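## 3. Désigner l'intérieur d'un meuble : *dans*, *sur*, *à* et les locutions

Les travaux sur la préposition *dans* partent le plus souvent de récipients simples, du verre ou de la boîte, dont l'intérieur est donné une fois pour toutes. Les meubles à tiroirs posent un problème un peu différent. Le locuteur y trouve un contenant mobile logé dans un contenant fixe, et les deux peuvent servir de repère. *Les ciseaux sont dans la commode* et *les ciseaux sont dans le tiroir* sont vrais en même temps tant que le tiroir est fermé. Une fois le tiroir tiré, une partie des locuteurs hésite sur la première phrase et garde la seconde sans difficulté.

L'enquête a été menée dans deux localités, Illville et Kiltance, auprès de 66 locuteurs adultes ayant le français pour langue première. Les entretiens ont eu lieu en mars, au domicile des personnes, le plus souvent en fin d'après-midi. Chaque locuteur devait indiquer oralement l'emplacement d'objets courants de sa propre cuisine ou de sa chambre, puis compléter par écrit une série de phrases à trou. Nous avons retenu environ 600 réponses exploitables. Celles qui se réduisaient à *là* ou à *par là* ont été écartées, ainsi que les reprises mot pour mot de la question.

### 3.1. Le repère plan

Une surface horizontale appelle *sur* de façon à peu près constante. La variation porte sur le nom qui suit. À Illville, les locuteurs nomment volontiers le meuble entier (*sur la table*, *sur le buffet*), alors qu'à Kiltance on entend plus souvent le revêtement ou la partie (*sur la nappe*, *sur le dessus du buffet*). Quand la surface est divisée de manière visible, par un carrelage ou par des bandes de couleur (figure 1), un découpage supplémentaire devient disponible et la préposition peut changer. On relève ainsi *dans le carreau du coin*, où *dans* ne renvoie à aucune cavité. La case fonctionne comme une région bornée, au même titre qu'un champ ou un cadre, et l'absence de profondeur ne gêne pas les locuteurs.

*Sur le carreau* existe aussi, mais avec une nuance. Les personnes qui emploient les deux réservent *sur* aux objets qui débordent de la case ou qui la cachent entièrement. La règle n'est pas absolue et plusieurs réponses écrites la contredisent.

**Figure 1.** Surface plane recouverte de papier brun et divisée en cases par du ruban bleu.
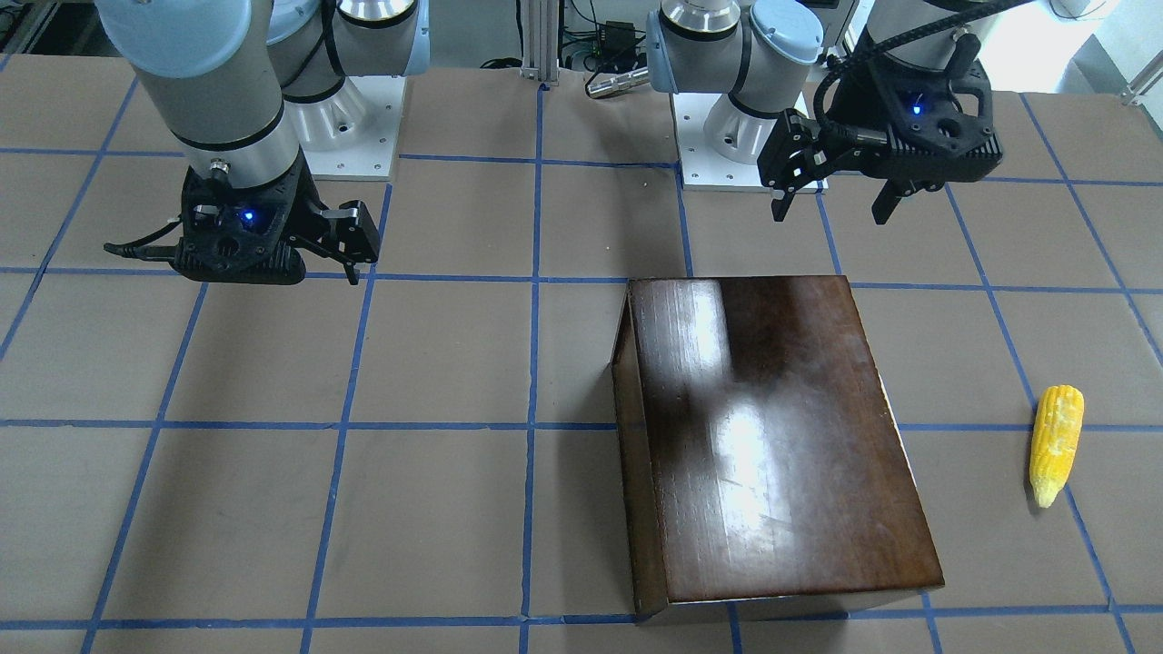 ### 3.2. Le tiroir ouvert

Les réponses concernant les tiroirs se répartissent en 4 types :

- *dans* + nom du tiroir (*dans le tiroir*, *dans celui du haut*) ;
- *dans* + nom du meuble (*dans la commode*) ;
- les deux repères emboîtés (*dans le tiroir de la commode*) ;
- *au fond de*, *au bord de* et autres locutions de partie.

Le premier type domine partout. Le deuxième apparaît presque uniquement lorsque le tiroir est fermé ou que le locuteur se trouve dans une autre pièce. Dès que le contenu est visible, comme dans la figure 2, le nom du meuble recule au profit de celui du tiroir, et l'emboîtement complet est ressenti comme lourd, sauf si la pièce contient plusieurs meubles du même genre.

**Figure 2.** Tiroir ouvert d'un petit meuble en bois sombre ; un épi de maïs jouet se trouve à l'intérieur.
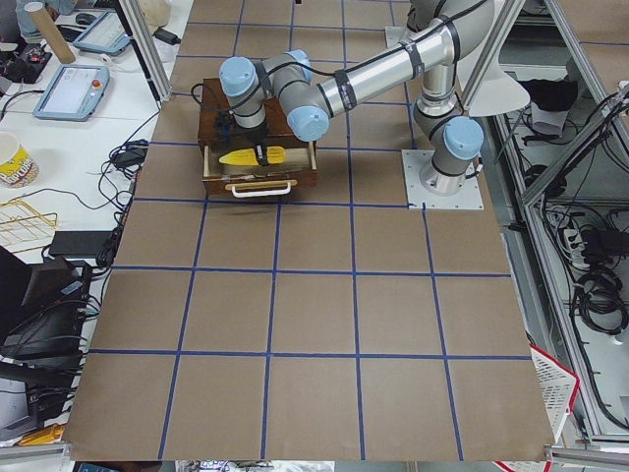

Le quatrième type mérite qu'on s'y arrête. *Au fond du tiroir* est ambigu entre une lecture verticale (contre la planche du bas) et une lecture horizontale (du côté du meuble, loin de la poignée). À l'oral, la lecture horizontale l'emporte nettement. Un locuteur de Kiltance précise *au fond au fond*, avec redoublement, pour un objet qu'il faut aller chercher en passant le bras. La lecture verticale se maintient dans les phrases où il est question de papier ou de tissu, par exemple *tapisser le fond du tiroir*. Les réponses écrites ne permettent pas toujours de trancher.

L'adverbe *dedans* remplace souvent le groupe complet après une première mention. Il est alors compatible avec n'importe lequel des deux repères, et seul le contexte indique s'il s'agit du tiroir ou du meuble. Nous l'avons codé à part.

### 3.3. La position au-dessus du bord

Un objet tenu à la main et amené près d'un contenant n'est ni *dans* celui-ci ni *sur* lui. Le français dispose de *au-dessus de*, qui n'exige pas de contact, mais cette locution est peu employée spontanément à propos des tiroirs. On préfère souvent une tournure verbale, *je le mets dans le tiroir*, au présent, alors que l'objet n'y est pas encore. La préposition décrit alors le but du déplacement. Les configurations où l'objet dépasse d'un bord (figure 3) donnent lieu aux formulations les plus dispersées : *au bord du tiroir*, *juste au-dessus*, *à moitié dans le tiroir*.

Cette dernière expression ne suppose aucune mesure. Elle est acceptée même lorsque l'objet ne se trouve que de très peu à la verticale de l'ouverture.

**Figure 3.** Épi jaune juste au-dessus d'un tiroir ouvert, dépassant en partie du bord.
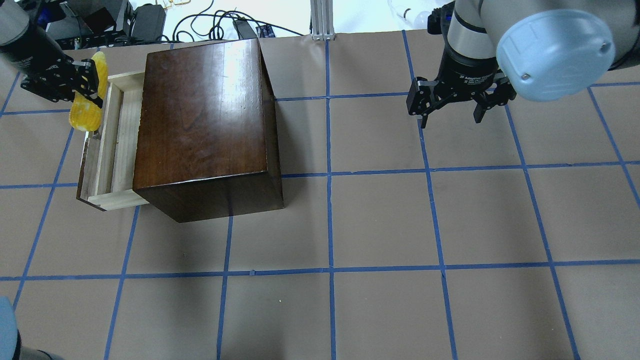 ### 3.4. Comparaison avec le corpus Weson

Le corpus Weson, constitué de lettres et de listes domestiques, fournit un point de comparaison pour l'écrit non sollicité. La locution *au-dessus de* y est rare devant un nom de contenant. *Dans* suivi du nom du meuble y est en revanche beaucoup plus fréquent que dans nos entretiens, ce qui s'accorde avec la situation de lecture, où le destinataire n'a pas le tiroir sous les yeux. Les listes omettent souvent la préposition (*commode : draps, taies*) et n'ont pas été prises en compte dans le codage.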